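When the Fingers Let Go: Notes for the Grip Failure Talk
Winard workshop series, 17 Aug 2022
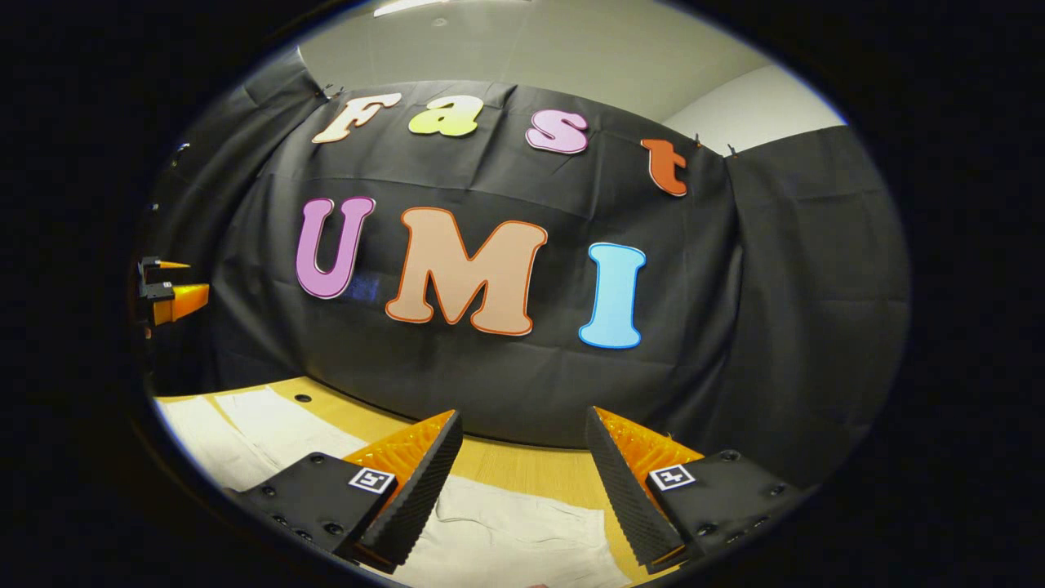 What went wrong with the gripper?
The soft fingers kept reporting a good hold on cloth that had already slipped out, so the arm carried on with the rest of the move holding nothing.

Slide 2. Start with the number
Say it straight away: 802 folding runs in June, and 178 of them ended with the cloth on the table and the arm waving in the air. Pause. People usually laugh, let them. Then say that the log marked every one of those 178 as a success. That's the part I love, and it's the reason I wanted to give this talk!

Slide 3. The setup, fast
Rasska is our folding project. Two soft fingers, a motor that closes them, and a small program that decides whether something is between them. The program looks at how far the fingers closed and how hard the motor had to push. Don't get stuck on the motor here, I lost ten minutes on it at the practice run. If someone asks about the controller, it's the Benjelloun board, older version, and I'm happy to talk about it for as long as they like over coffee.

Slide 4. First guess (wrong)
We blamed the pads. Worn pads, slippery cloth, makes sense, right? So we swapped them and ran another 100 folds with fresh ones. The misses went down a little and then came right back. Show the chart. Point at the dip, because we were so happy about that dip. We had cake.

Slide 5. Second guess (half right)
Cloth thickness. Thin cloth bunches up between soft fingers and then slides out a bit at a time. The fingers bend to follow it, which is what they're built to do, and the motor feels almost the same push the whole way. To the program a thin napkin and no napkin look like the same thing. Do the demo with thumb and finger and a tissue, and get the front row to try it too. Bring enough tissues this time.

Slide 6. The real fault
OK, slow down here, this is the good bit. The hold check ran once, right after closing, and then never again! If the cloth slipped half a second later, the program still had "holding" written down and trusted it until the end of the run. Somebody (me) had turned off the repeat check back in the spring to get rid of a false alarm, and forgot to turn it on again. Own up to it cheerfully. It helps other people own up to theirs.

Slide 7. Why it's a safety matter
A dropped napkin hurts no one. But the arm moves faster when it thinks it has finished placing, and people reach in to pick up what fell. We had one close call, with a hand in the work area as the arm swung back. No injury. We stopped all runs that afternoon and wrote it up. Don't rush past this slide and don't joke on it.

Slide 8. What we changed
Repeat check is back on, 30 times a second, during the whole move.
A lost hold now stops the arm and turns on the light.
Nobody reaches in until the arm is parked and the stop button is down.
Any check that gets turned off goes on the whiteboard with a date next to it.
The false alarm came back too, by the way. It was a loose plug.

Slide 9. Still open
Very thin cloth still fools us now and then. Garido lent us a touch sensor that goes behind the pad and I'm really excited about it, but there are no results yet, so no promises from the stage. Ask the room what they use for thin stuff. Last time I got three good ideas that way and wrote none of them down. Pen!

Questions. Leave the slide 6 timeline up while people talk.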